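I've been itching to write this one up! Our little side project, Pai, learns to tidy a sofa by predicting where a pillow ought to end up *before* it plans any arm motion. Pick the goal pose first, then work backward from it.

The old planner (Oten) went straight from camera view to joint commands, and pillows leaning on the front of the seat threw it every time. It kept treating pillow and sofa as one big soft lump.

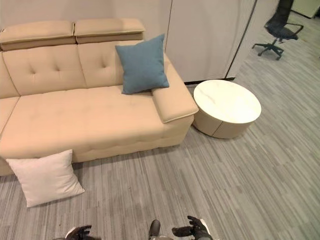
So the new method adds a contact guess. For every pillow the network marks which edge is touching what: floor, seat, armrest. Training took 11 hours on 2 cards, so no giant cluster needed, and I still can't quite believe how much that one extra output helps.

Color contrast matters more than I'd like. Blue on beige is easy; cream on beige gives mushy edges, and the contact guess wobbles along with them. Adding more than 21 hand-labeled scenes of pale fabric got us a good part of the way (tedious, worth it!).

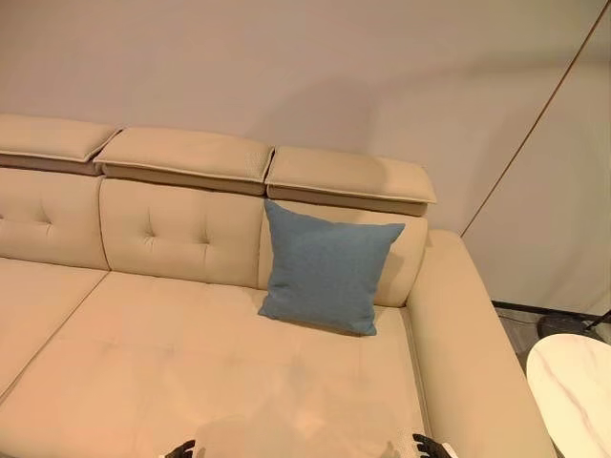
*Ross Pringle*

Next up is carrying the contact guess from one moment to the next, so the hands can hide a corner without the model forgetting it. I have a rough version running and it's already fun to watch the overlays settle.

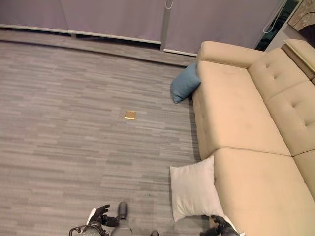 *Blue and cream pillows against the front of the sofa.*

Code cleanup comes after that. If you've tried goal-first planning on soft stuff, please write to me!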